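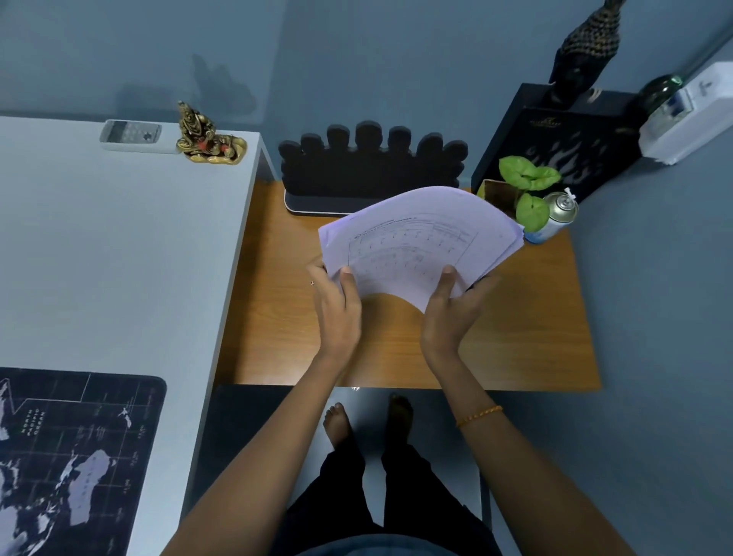
Paper stack held at both edges, head camera view.

Navside Head Camera Kit, 2-unit set

The Navside kit records two-handed desk work from the wearer's point of view. It is sold to groups that are choosing between grippers and need human reference footage of the same task before they run it on an arm. The set contains 2 head units, a belt recorder, a charging cradle and a clamp for mounting one unit on a robot head at the same height.

Field of view and framing
The camera tilts down in fixed steps up to 62 degrees. For seated work, use a step that keeps both forearms and the near edge of the desk in view. Grip points on thin stock are at the edges, and a tilt set too high loses them when the hands come back toward the body.

Paper as a test load
Loose paper is a hard load for most parallel grippers. It bends under its own weight, the sheets slide over one another, and the force needed to hold the stack will crease a single page. Kapoor fingers and the Folto soft pad were compared on the same stack, using Navside footage to set thumb position and approach angle. The Folto pad held the stack with less creasing. The Kapoor fingers gave a more repeatable release. Neither squared a fanned stack in one pass, and a second flat contact was added to the test routine for that step.

Recording
Frame rate: 60 per second
Storage: nearly 2,000 short clips at the default setting
Sync: wired pulse between head units, or between head unit and arm controller
Controller support: Pondside arm controller, firmware from July or later

Flat contact
Clips of open hands on a stack are used to set press area and finger spread for pad grippers. Mark the desk position before recording so that the robot run can be lined up with it.

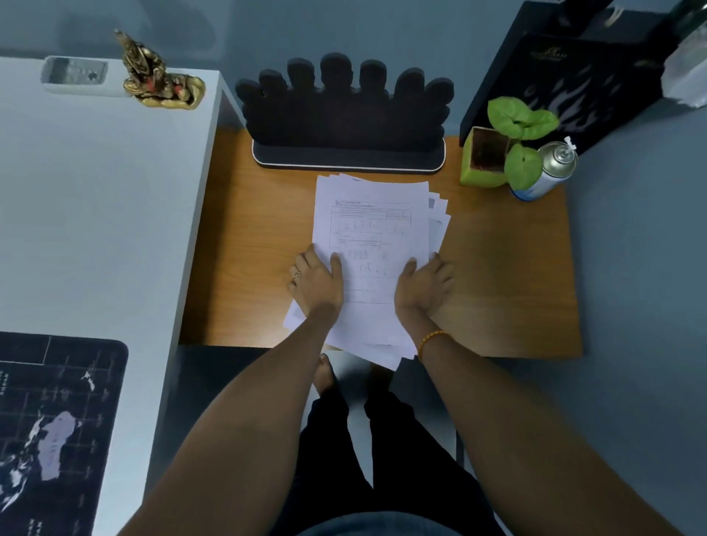 Pondside users should check the sync cable before ordering, writes one buyer, as the short one would not reach the controller once the arm was on its stand. The same buyer found the wired pulse steady through a full shift and would order the set again with the long cable.

The long cable is listed under spare parts and fits both head units.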